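How to Make a Block Sorting and Stacking Tabletop

A plain white tabletop, a roll of black tape and a few colored cubes are enough for a simple placing game. You can set it up in an evening.

What you need

A white tabletop or shelf board
Black tape, matte if you can get it
300 grit sandpaper
Small cubes in red, green and yellow
A ruler and a soft pencil

I used an old Brondholm desk top and a bag of Rivitura blocks. Any solid-colored cubes will do if they are all the same size.

Step 1: Prepare the top

Wipe the board with dish soap and warm water, then dry it. Old screw holes can stay, but sand down any raised edges around them so a cube can sit flat. If the board is in two sections, push them tight together before you tape anything.

Step 2: Sand the cubes

Sharp corners catch on tape. Give each edge 2 light passes with the sandpaper and wipe off the dust. Painted cubes need less pressure than dyed ones.

Step 3: Mark the square

Draw the square in pencil first. Leave enough room inside for one cube with space on all sides. Lay the tape along the outside of the pencil line, overlap the corners, and trim them with a craft knife. Erase the pencil and press the tape down with the back of a spoon.

Step 4: Add a side line
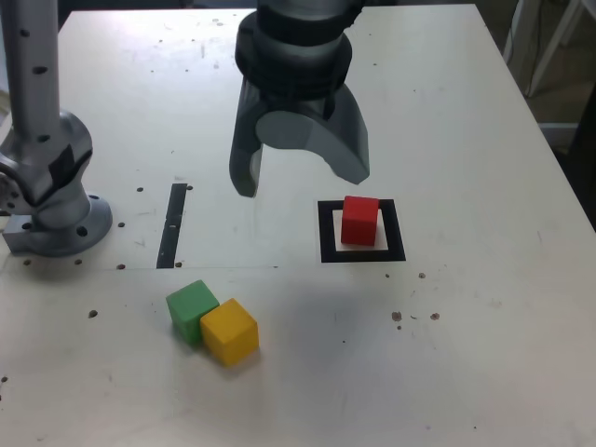
The side line gives players a second mark to work from, and one vertical strip to the left of the square is plenty. Keep the strip narrow and don't let it touch the outline. For the opening layout, put the red cube inside the square and leave the green and yellow ones outside it with their corners together. The red one doesn't have to be centered.

Step 5: Play

Players swap the red cube for another color, or build up from it. We allow 20 seconds a turn. Replace the tape when the corners begin to lift.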